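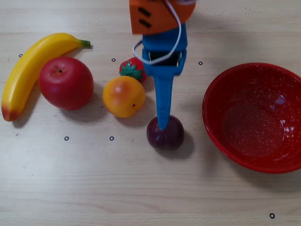
Is it worth paying for wave counts on soft commodities?

Posted by Tamsin Montoya

I trade small size in sugar and coffee futures, mostly off daily charts. A friend sends me the weekly letter from Vundora and they want 26 dollars a month for it. Every issue has a main count and an alternate count. In December the main count said coffee was finishing a fourth wave and would drop. It went up for two weeks. The next issue called the move "an extended B" and said the drop was still coming.

My problem is I can't tell whether that is a normal adjustment or just a way of never being wrong. Does anybody here make money with this stuff, after costs? I don't mean on paper. And if you do, what do you use to decide the count has failed? My account is small enough that 300 dollars lost on one bad idea hurts.

Edit: I use the Iltano platform, so if there is a setting or tool that helps, please say where it is.

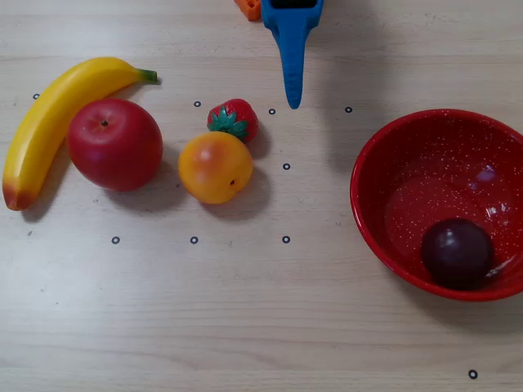
Page last changed: March 2024

Lino Sanna

I paid for two letters like that, Vundora and one from Greco, and kept a spreadsheet. Not proud of how long I did it. I wrote down 19 calls where the letter gave a direction and a price where the count would be invalid. A lot of the other calls had no invalid price at all, so I couldn't score them, and that should tell you something already.

Of the ones I could score, the results were close enough to a coin flip that commissions ate whatever was left. Maybe I picked a bad stretch. Maybe futures rolls messed up my prices, I was using a continuous chart and didn't adjust it. So don't take my sheet as proof of anything.

What I'd do: go back through the old issues your friend sent you. For each one, write the entry, the stop and the target before you look at what happened next. If you can't find a stop in the text, mark it "no trade". The alternate count doesn't get to rescue the main one. If the main one broke, it's a loss, even if the price ended up where they said a month later. You would have been stopped out.

On Iltano you can draw the waves by hand under Drawings, then Patterns. The auto labels redraw themselves as new bars come in, so an old chart always looks smarter than it was. I'd turn those off.
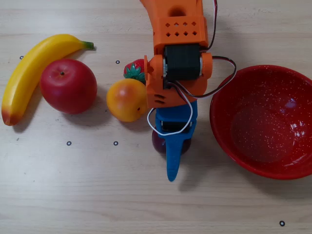 Tabletop with a red bowl and artificial fruit.

Kaja Sproģis

it works if you learn to count properly, most people dont put the time in. coffee is hard because of frost news, start with indexes. I use Vodis and its fine

Huia Donnelly

Kaja, what does "works" mean there? Do you have a record you could post, losing trades included? I've asked this on other threads and usually get a chart with the winners circled.

Tamsin, look at position size before you spend anything on a letter. If one stop on a full coffee contract is more than you can lose, a better count won't fix it.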